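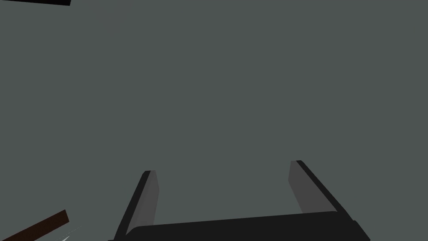
Setting up the wrist cameras and grippers on the simulated two-arm robot

These are the steps for getting the Radenus model ready for door work in the Nalus simulator. They cover the wrist cameras, the finger travel and the home pose. They don't cover the base drive, which has its own page.

You need a working Nalus install, the Radenus robot files, and the Pavdale room pack. If you have run the robot in an older room, delete the cached pose file first or it will load on top of everything you do below.

Step 1. Load the room and freeze physics

Start Nalus with the Pavdale room and let the robot spawn. Press pause before it moves. Check the physics rate in the lower panel. It should read 200. The default for imported rooms is 100, and at that rate the fingers jitter when they close on anything thin, such as a lever handle.

Save the project under a new name now. The room pack is read-only and the first autosave will fail without telling you.

Step 2. Set the home pose

Open the joint panel and load the pose called "door_ready". Both arms should reach forward of the torso with the grippers ahead of the shell. Switch to the head camera and tilt it down until the top of the torso fills the bottom center of the view. You want both grippers visible, and the door handle as well.

If the handle is hidden behind a gripper, move the base back a little and look again. Leave the arms alone at this point. Changing the arm pose to fix a base problem is the most common way people end up with a home pose that only works in one room.

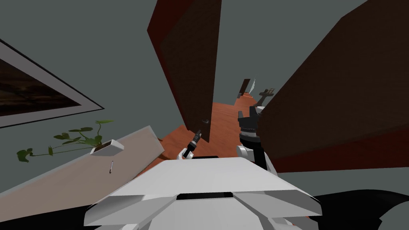
Can I use the same home pose for both left- and right-opening doors?
You can use the same arm pose, but store a separate base position for each door. Nalus keeps the two in different files, so there is no need to copy the whole pose.

Step 3. Mount the wrist cameras

Each wrist camera is attached to the palm link, behind the fingers and looking out past them. In the scene tree, open the palm link, choose Add Sensor, and pick the wrist preset. Do this once per arm.

Then adjust the tilt:

Open the gripper fully.
Switch the viewport to the wrist camera.
Tilt until the palm runs along the bottom edge of the view and both fingertips are in sight.
Lock the mount.

The inner faces of the fingers should show as a lighter gray than the outer casing. If the fingers are one flat black, the pad material did not load. Reload the gripper file and check again before going on.

A slanted palm line in the view is fine — the preset has a few degrees of roll built in. Both fingers still need to be fully clear of the sides of the picture.
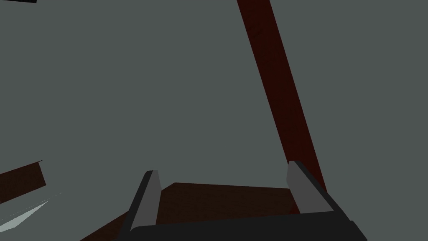 Step 4. Check finger travel

Unpause and run the open-close test from the gripper menu. It does 6 cycles. Keep the gripper in free space, well away from the door and any furniture. Watch the two position traces. They should lie on top of each other for the whole run.

If one finger lags, the mimic joint has lost its link. Right-click the lagging finger, choose Relink, and pick the other finger as the leader. Run the test again.

With the gripper stopped in the open position, look through the wrist camera once more. You should be able to see straight through the gap to whatever is behind it. A dark line across the gap may just be furniture, so move the arm slightly and see whether the line stays with the gripper. If it does, you have a leftover collision shape on the palm. Hide it under Display and leave it active.

Step 5. Save a reference view

Put the arm back in the home pose and save one still from each wrist camera. Keep them with the project. When someone later says the camera has moved, compare the new view to the saved one. Look at the palm line and the fingertips first, then at fixed things in the background such as beams and corners. 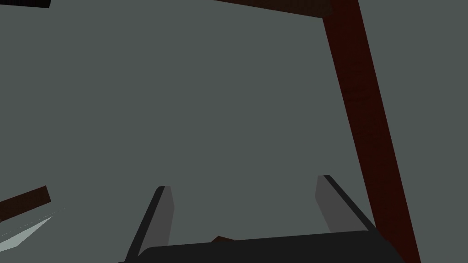 Quang Lục

Notes added in May

The Jardine room pack now works with these steps too. Its doors are heavier, so raise the grip force to level 7 before you try a handle. Put it back afterward if you share the project with anyone using Pavdale.

Rui Louro found that the wrist preset resets its tilt if you rename the palm link after step 3. Rename first, or write down the tilt value and enter it again by hand.

After a Nalus update, repeat steps 3 and 4 on both arms. Expect a full pass to take roughly an hour the first time. The home pose carries over and can be left as it is.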